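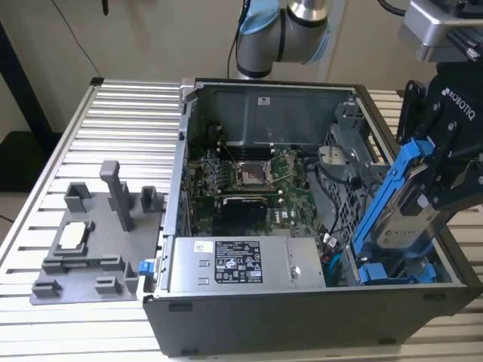

Reader comment, Pamura parts desk: We get towers in from three different shops and the drives are where they differ most. Some come with the caddy fitted, some with the drive pulled and the caddy missing. Could the checklist say plainly that the caddy stays with the case? I have spent whole afternoons matching blue rails to cases by trying them one after another.

Yes. It is now item 4.2.

Print this page | E-mail this page | 3 comments

Home | Workshop | Checklists | Desktop Towers | Parts | Contact

DESKTOP TOWER, OPEN CASE INSPECTION
Clultum Refurbishing, Bench Checklist
Revised 13/04/2024. Replaces the June version.

Use one sheet per tower. Mark each line OK, FAULT or N/A. A line left blank counts as not done, and the sheet comes back to you. Comments from the bench are printed under the items they refer to.

1. BEFORE OPENING

1.1 Power cord removed from the tower and from the wall. ( )
1.2 Power button held in for five seconds with the cord out. ( )
1.3 Monitor, network and USB cables removed. ( )
1.4 Asset tag number copied to the top of the sheet. ( )
1.5 Outside of the case checked for dents, cracked plastic, missing feet. ( )
1.6 Case shaken gently and listened to. A rattle is usually a loose screw. Find it before power goes on. ( )

Comment on 1.2: Do this on every unit, including ones that have been on the shelf for months.

Comment on 1.4: If there is no tag, write NO TAG and the shelf number. Don't make up a number.

2. BENCH AND PERSON

2.1 Tower on its side, open side up, fully supported by the bench. ( )
2.2 Wrist strap on and clipped to bare metal on the case frame. ( )
2.3 Rings, watches and lanyards off. ( )
2.4 Drinks off the bench. ( )
2.5 Screw tray within reach and empty at the start. ( )
2.6 Side panel stored upright in the rack, not leaning on the bench leg. ( )

Comment on 2.1: Benches with slats or channels in the top will swallow small screws. Put the mat down under the tray if you work on one of these.

Comment on 2.6: Two panels were bent last year from being leaned where people walk. The rack holds plenty.

3. MOTHERBOARD AND SOCKET

3.1 Board looked over under the lamp for swollen or leaking capacitors. ( )
3.2 Heatsinks firmly seated, no broken clips. ( )
3.3 CPU present? Write Y or N. ( )
3.4 If no CPU: socket pins or contacts looked at with the magnifier, bent or dirty ones noted. ( )
3.5 If no CPU: lever and retention bracket present and moving freely. ( )
3.6 If no CPU: cover fitted over the socket before any other work is done. ( )
3.7 Memory slots clear of dust, latches unbroken. ( )
3.8 Memory modules, if fitted, removed and bagged with the sheet number. ( )
3.9 Ports at the rear checked for bent pins and packed dust. ( )
3.10 No loose screws or clips lying on the board. ( )

Comment on 3.6: This is the item most often skipped. An open socket with work going on above it is how boards get ruined. A screw dropped on the contacts means the board is scrap, and a new one costs more than the whole machine sells for. If the cover is missing, take one from the drawer marked SOCKET COVERS. If that drawer is empty, tell the parts desk and go on to another unit.

Comment on 3.4: Don't try to straighten anything yourself. Mark FAULT and send it to repair.

Comment from the Bashir Street bench: Can we use tape over the socket if there is no cover?

Reply: No. Adhesive gets on the contacts.

4. DRIVES AND DRIVE CAGE

4.1 Drive cage screws all present, cage does not move when pushed with a finger. ( )
4.2 Drive caddy present. The caddy stays with the case it came in, even if the drive is scrapped. ( )
4.3 Caddy rails not cracked, pins seated in the screw holes on both sides of the drive. ( )
4.4 Drive label read and serial number copied to the sheet. ( )
4.5 Wipe record found for this serial number. No record, no refit. ( )
4.6 Bay empty and clear of cables before the drive goes in. ( )
4.7 Drive lowered straight, held by the sides of the caddy. ( )
4.8 Drive clicks home without force. ( )
4.9 Data and power connectors pushed fully on. ( )

Comment on 4.6: Cable bundles tend to spring back over the mouth of the bay. Move them to the side and hold them there with a reusable strap. A cable pinched under a caddy may still work on test and fail at the customer's desk.

Comment on 4.8: If it does not click, take it out and look. The usual causes are a rail pin that has worked out or a caddy from another model. Hastusov cases take a narrower caddy than the rest of our stock. The wrong one will go most of the way in and then jam.

Comment on 4.4: Copy the serial number, not the part number. We had 40 sheets in one batch with the part number on every line, and all of those drives had to come out again.

5. GRAPHICS CARD AND EXPANSION SLOTS

5.1 Card level in its slot along the whole length. ( )
5.2 Bracket screw or clamp tight at the rear of the case. ( )
5.3 Slot latch closed. ( )
5.4 Fan turned with a fingertip, runs free, no grinding. ( )
5.5 Shroud not cracked and not touching the fan. ( )
5.6 Extra power lead connected, if the card has a socket for one. ( )
5.7 Blanking plates fitted to unused slots. ( )

Comment on 5.7: We buy these in bags of 125 and there is no shortage. Please fit them.

6. POWER SUPPLY

6.1 Rating label readable. Wattage copied to the sheet. ( )
6.2 Label agrees with the local mains voltage. Selector switch, if there is one, set correctly. ( )
6.3 Mounting screws present and tight. ( )
6.4 Vent and fan clear of dust. ( )
6.5 Leads looked over for cuts, melted spots and bare wire. ( )
6.6 No burnt smell. ( )
6.7 Power supply casing unopened. ( )

Comment on 6.7: The power supply is never opened here, by anyone, for any reason. The parts inside can hold a charge long after the cord is out. If a screw on the casing is missing or the seal is broken, mark FAULT and swap the whole unit.

Comment on 6.1: If the label is dirty, wipe it with a dry cloth. Solvent takes the print off some of them.

7. CABLES

7.1 Spare leads tied back and clear of all fans. ( )
7.2 No cable stretched tight or bent sharply at the plug. ( )
7.3 Small front panel connectors on the correct pins. ( )
7.4 Any connector hanging free has been traced and either plugged in or tied off. Write which. ( )
7.5 No cable lying where the side panel will press on it. ( )

Comment on 7.4: "Was like that when I got it" is not an entry. If you can't tell what a connector is for, follow the wires back to where they start and write that down.

Comment from the Pamura parts desk: Please use the reusable straps and not zip ties. We cut the ties off again on our end, and last month the cutters went through a fan lead.

8. CLOSING UP

8.1 Screw tray empty, or leftover screws explained on the sheet. ( )
8.2 Socket cover removed only if a CPU is being fitted now. ( )
8.3 Tools counted back to the holder. ( )
8.4 Side panel slides on without pushing and latches. ( )
8.5 Wrist strap off last. ( )
8.6 Sheet initialed and taped to the top of the case. ( )
8.7 Units without a CPU placed on the NOT FOR TEST shelf. ( )

Comment on 8.7: Do not plug these in to see if the fan spins.

RESULTS FROM THE LAST CHECK OF SHEETS

Sheets looked at: 69
Most common fault: item 3.6, socket left without a cover
Second: item 7.4, connector not traced
Time per unit with everything in reach: around 40 minutes

Units with a FAULT in sections 3 or 6 go to repair the same day. Anything else can wait in the bay with its sheet on it. Blank sheets are in the tray by the parts window.

Print this page | E-mail this page | Back to Checklists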